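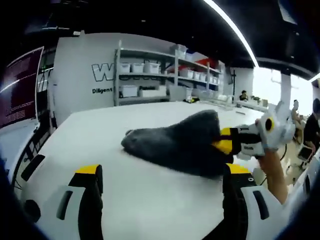

How to run a hand-held gripper demonstration on an open day

These steps are the ones we use at Drurholm when visitors come through the lab. One station takes two grippers, one table and one operator. Allow 10 minutes per group.

1. Clear the work area
Leave only the demonstration object between the grippers. Keep spare tools on the far edge of the table or on the shelves.

2. Choose a soft object
A plush item tolerates a poor grasp and does not roll. Avoid glossy or transparent objects, which track badly in strong daylight.

3. Check both grippers
Open and close each one fully. Inspect the fingertips for wear and replace any tip that has come loose. Start a new log file for each group.

4. Show the grasp
Approach with the fingers open, one on each side of the object. Pinch one end with the second gripper and hold it still. Close the first gripper slowly – visitors need time to see where the fingers make contact.

5. Let visitors try
Hand over one gripper only. The operator keeps the other. Akash Rawat limits each visitor to three grasps, and the line moves well at that rate.

6. Save the recordings
Stop the log before the next group steps up. Mark visitor trials with the prefix "open" so they stay out of the training set. At the October open day we logged 511 trials, and sorting them afterward took Zuleica Frota most of an afternoon.

Charge both grippers overnight and wipe the handles before they go back in the box.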